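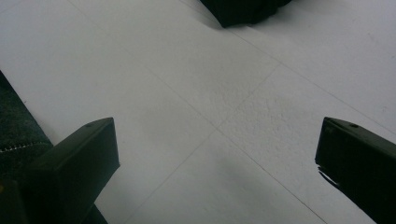 2021年12月4日,星期六

铁胆墨水,第328号配方,继续。

先记坏消息:上周封好的那瓶又沉了。瓶底一层黑泥,摇一摇能散开,放到吃完午饭又回去了。327号也是这个德性,只是沉得慢一些,当时我在本子上写了“基本稳定”,这四个字现在看着很刺眼。以后谁再写“基本稳定”,请注明基本到哪一天。

沉淀的来历大家都清楚:亚铁氧化成三价铁,跟没食子酸结成不溶的黑色络合物。在纸上发生叫“牢固”,在瓶子里发生叫“报废”。配墨水的全部手艺就是让它晚一点,晚到离开笔尖以后。中世纪的抄写员用的是同一套化学,他们大概每周现配,也没有人要求他们保质期两年。

今天重新核了一遍投料,按1升算:

没食子酸,照旧。
单宁酸,照旧,这批颜色偏黄,味道像隔夜茶。
硫酸亚铁,七水合物,晶体表面有点发褐。先记在这里,下面要骂。
阿拉伯胶,比327号减半。
盐酸,稀的,分两次加。
染料用Drornine蓝,给刚下笔时一点颜色,不然写出来像淡茶水,写信的人会以为笔坏了。
防腐剂一滴管。

骂的部分:硫酸亚铁瓶盖没有拧紧。瓶口一圈褐色的粉,这就是三价铁,等于还没开始配就先加了一份沉淀。我不打算追究,因为瓶子上的开封标签是我的字。已换新瓶,旧的移到下层,标“只供洗笔试验”。

滤纸也换了。原来那种快速滤纸过得很痛快,连不该过的也一起放行。换慢速以后,30毫升滤了一个上午,其间我把去年二月的记录重新读了一遍,发现当时也得出过“应换慢速滤纸”的结论,还画了两道线。画线显然不管用。

pH计的事。早上读数一直往上飘,校了两遍还飘,最后发现电极上干了一层前天的墨。泡了盐酸,冲了水,恢复正常。这台Chukwu脾气不算大,就是不能容忍别人不洗它。请用完的人把电极放回保存液里,不要放回装自来水的杯子,那个杯子是浇花的。

328号的pH比目标低了一点。低有低的好处,亚铁在酸里待得住;坏处是咬笔尖。镀金的尖不怕,钢尖就惨。手边那支试验用钢尖泡在327号里过了两夜,拿出来时边缘已经有点毛,写字刮纸,声音像指甲刮搪瓷盆。作为对照,泡在清水里的那支也锈了,所以这个对照证明了钢尖怕水,对墨水的酸度什么也没说明。下次对照用染料溶液,调到中性。

纸上的表现倒是不错。三种纸各写一行,刚落笔是蓝的,吃饭回来转灰,到傍晚已经接近黑。便宜的复印纸上有点洇,字脚长毛;棉浆纸最干净;那种号称“适合钢笔”的笔记本反面透得最厉害,封面上烫的那句话可以撤下来了。水洗试验明天再做,今天写的字还嫩,现在冲水对它不公平。 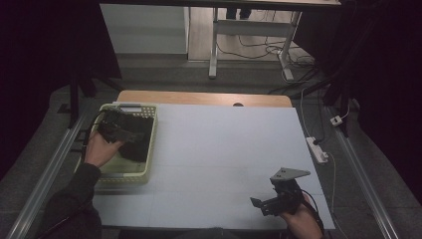
耐光那边的进展:日光架上最老的一组纸条到今天累计晒了1458小时,按老规矩取下来跟暗处存的那一份并排看。纯染料的那条几乎没了,剩一道粉影子,要知道那里写过字才看得出来。铁胆的几条都还在,颜色从黑退到深褐,跟档案馆里那些旧账本一个色。从商业角度说这是缺点,客人要黑的;从我的角度说这是唯一让人安心的结果。

有一条标签掉了,背面胶已经脆成粉。按位置推是310号,但也可能是311号,当时两条挨着放。两个配方只差一点胶,我就写成“310或311”,不装懂。以后编号直接用铅笔写在纸条背面,铅笔不怕晒,也不靠胶。

关于胶。阿拉伯胶减半之后流动性明显好了,出墨顺,笔画收尾也不再有那种黏糊糊的小圆头。代价是悬浮能力跟着减半,本来有点颗粒还能托着,现在托不住,直接躺到瓶底。所以这次沉淀到底该怪氧化的旧料,还是怪我少放了胶,目前分不开。一次改两个地方的下场就是这样,每个学徒第一周都会被教育一遍,教育他们的人今天也这么干了。

拆开来做:

328甲,新硫酸亚铁,胶恢复到327号的量。
328乙,新硫酸亚铁,胶减半。
328丙,旧硫酸亚铁,胶恢复。

三瓶同一天配,同一个架子,瓶口留同样的空。丙那瓶明知会难看也要做,做了才好骂得有根据。

另外有人在留言页上问能不能试试Plakirel代替阿拉伯胶。我查了样品袋,厂家说明写得非常热情,溶解度一栏却是空的。先拿一小勺扔进酸性水里看看,要是结成鱼眼一样的疙瘩就不用讨论了。天然胶起码有几百年的投诉记录可查。

Istumgate那边订的玻璃瓶到了,账单2921,含运费,不含两个碎的。瓶子是好瓶子,棕色,壁厚,就是盖子内垫换了材料,跟上一批不一样,没有提前说。内垫遇酸会不会析出东西,不知道。剪了一片泡在稀盐酸里,放通风橱左边,贴了条,请不要当垃圾倒掉。上次那片就是这么结束的。

旧瓶子还剩半箱,328甲乙丙先用旧瓶,免得又多一个变量。刚骂完自己,记性还新鲜。

零碎:

没食子酸快见底,够再配两轮,订货。
蒸馏水桶龙头滴水,拧到头还滴,垫圈该换了。
擦墨的布跟擦玻璃的布又混了,玻璃片上现在有一道很耐久的灰印,可以算是非正式的耐水洗试验,结果优秀。
水槽边那块蓝黑色的斑试过草酸,淡了一些,继续。草酸用完锁回柜子,戴手套,我今天戴了,左手那只有洞,食指现在是325号到328号的综合色。

沉淀照老办法记,瓶子倾斜看底,每天下班前一次,只写“无、薄、厚”。不要再写“还行”。

明天:三种纸的水洗,配甲和乙,丙等旧瓶洗干净再说。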